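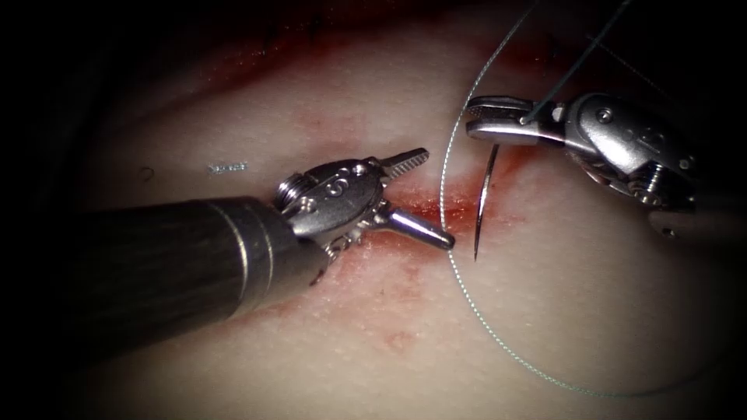
Curved needle and suture thread

Wodier61
28 July 2020
I am translating a patient leaflet of 300 words into English. Should I write "stitches" or "sutures"? My dictionary gives both words, without explanation.

saludo_70
Stitches, always. Patients don't say sutures.

Tainá Portela
I do not fully agree. A leaflet can use both — "stitches (sutures)" the first time, then only "stitches". The reader will meet the other word in the hospital letter anyway.

saludo_70
Brackets make people stop reading.

Wodier61
Thank you both. I have one more doubt.

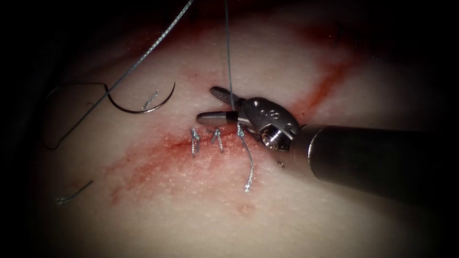

In my language we "take out the points". Is "have your stitches removed" too formal?

Tainá Portela
It is correct, but "taken out" sounds kinder to me.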